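Luvden Bin Stock, Data Card and README

Last touched 7/6/18 by Maeve Egan

What you have downloaded

A set of records on short painted bars and the metal bins they live in. There are 528 records, one per bin state, and 59 distinct bars. If you came for furniture, faces or street signs, you have taken a wrong turn, though you are welcome to stay.

Luvden is the name of the stock itself, meaning the bars. Bremotlow is the name of the bins, after the shed where the first ones were folded. People mix the two up constantly, including me, and including the folder names in the first release. Those have been fixed. If your scripts still point at a folder called bremotlow_bars, that is the old layout and you should fetch again.

Contents

records.csv: one row per bin state
bars.csv: one row per bar, with color, length class and condition
bins.csv: one row per bin, with a wear grade and comments
pictures/: stills, where we have them
notes.txt: everything that didn't fit in a column, which is a lot

The whole thing unpacks into one folder. The file names contain no spaces. This took more arguing than you would think.

The bars

Every bar is red or dark green. There was a plan for a blue series, and there is still a column for it in bars.csv, full of zeros. I have left it in because removing it broke Sepp, the little checking script, and Sepp is easier to live with than to repair.

Length is recorded as a class (stub, short, long) and not as a measurement. "Long" is a courtesy title. A long bar is long next to a stub and would impress no one anywhere else. If a bar is partly hidden, the length class comes from bars.csv when we know which bar it is, and is left blank when we don't. Please do not fill the blanks with the average. Someone did, and then wrote to ask why all the hidden bars were medium.

Paint condition runs from 0 (fresh) to 4 (mostly a memory). Grades were given by eye by one person, on good days and bad.
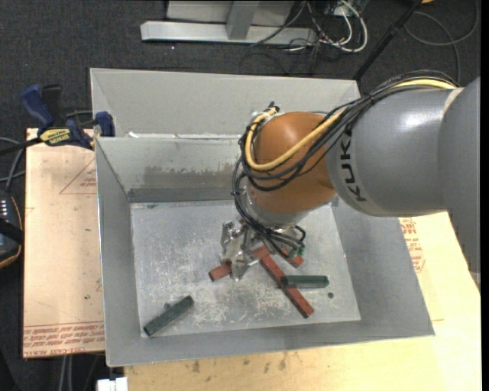
Bins are graded on wear, and the grade is the column I'd trust most, since metal has the decency to keep its scratches. We grade the floor and the walls separately. A floor can be scuffed from end to end while a wall gets off with one bad patch, so a single number for the whole bin was never going to work. For the floor we also note where the scratches are thickest. In the still they bunch up around the lower middle, and the back wall has its own rough brownish-gray patch, which goes in the wall column along with any comment on the color. Whitish stuff along a seam, like the thin strip behind that wall, is coded "debris or worn edge." Yes, that is one code for two things. Try telling them apart from a still and then come and complain.

Walls in this style of bin slope, so a bar near one may be leaning. The column called lean is 1 if it is, 0 if it isn't, and 9 if the person filling it in had lost patience. There are more nines than I would like.

How a record is made

Bars go into a bin. They are not arranged. The early records were arranged, very nicely, in rows, and they were useless, so they have been thrown out. After that the bin state is written up: which colors are there, which bars overlap, which are partly hidden and by what. The "by what" column accepts "bar," "wall," "equipment" and "other."

Overlap is scored in pairs. If three bars are piled together you get a row for each pair, and yes, the order matters. Upper bar first.

Known problems

Dark green bars in poor light were sometimes entered as black. Most have been caught. There are no black bars.

Two bars share the same ID. They are both red, both short and both paint grade 3, and at this point I think of them as twins.

The wear grades for May were entered in the wrong direction, with 0 as the worst. They have been flipped back. If you have an older copy and one month of suspiciously pristine bins, this is why.

Vilura, the old viewer, stops loading after 3000 rows. The overlap table is longer than that. Open it in a spreadsheet, or anything else.

What it is good for

Sorting by color, studying clutter, practicing on overlapping shapes that all look alike. It's also a fair record of what happens to a sheet-metal floor in daily use — I have had one message from a person interested only in the scratches, and it was the nicest message so far.

What it is bad for

Anything needing real dimensions. Anything needing blue.

Changes

Version 2: folders renamed, arranged rows removed, May grades flipped, debris code added.
Version 1: best forgotten.

Corrections go to Maeve Egan. Please give the record number. "The one with the red bars" doesn't narrow it down.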